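Lomlow Road History Project: progress report to the Furnival Fund

2016-10-27
By the project office, Lomlow

This report covers the work since June on the old highway alignment between Lomlow and Clorkcombe. The grant application promised a documented history of the road, a map of its surviving segments, and a set of roadside panels. The map is in fair shape. The history is slower than we said it would be, and the panels should wait.

The main trouble is the founding story. Every brochure we have collected says Lomlow grew up around a stage stop, and that the highway simply followed the stage route. We can't find the stage stop. The county deed books have no sale, lease or license for one, and the earliest plat shows a section line and a wash where the station is supposed to have stood. The story first turns up in a motor court flyer, and everything later seems to copy it, down to the same misspelled word. We are not ready to say it is false. We are not willing to put it on a panel either.

The mileage is another matter. The application gave 86 miles of original roadway in the study area, a number taken from an older tourism plan. That figure counts the frontage road twice near Nillcombe and includes a stretch that was never part of the highway. We would ask the Fund not to repeat it in its own publications until the corrected map is done.

Fieldwork went better. We walked the segment west of Nillcombe and found 3 culverts with readable date stamps, all of them later than the road is claimed to be. That could mean the road is younger than people think, or that the culverts were replaced after a washout. The highway department's maintenance ledgers might settle it, but the volume we need is missing from the shelf and the state archive has not answered our second letter.

We have looked through 375 photographs lent by families in both towns. Most have no date. A good many that are labeled "Lomlow" show a gas station with a hill behind it, and there is no such hill in Lomlow. We suspect Clorkcombe, and have filed them as unplaced.
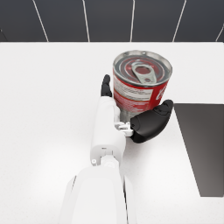 The Clorkcombe trading post is the best documented business on the route, and even there the claims run ahead of the paper. Its last owners said it fed travelers from the day the pavement arrived, but the surviving account book starts years later and lists mostly tires, ice and canned goods. One former customer remembers buying beans there in cans you opened by hand, with a pull tab on the lid like the one on this red and silver can. If that memory is right, the visit was a good deal later than the decade she gave us, and we have marked the interview that way.

Spending is within budget. We request a 90 day extension on the written history, with no added money. The panel fabrication line should stay frozen until the stage stop question is answered one way or the other. Visitor estimates for the panels, which we supplied ourselves, were optimistic and should be redone before anyone relies on them.

Related items
Nillcombe bridge survey: notes and corrections
Clorkcombe trading post account book, index
How to lend photographs to the project
Furnival Fund reporting schedule

Last updated: end of reporting period, map section still in draft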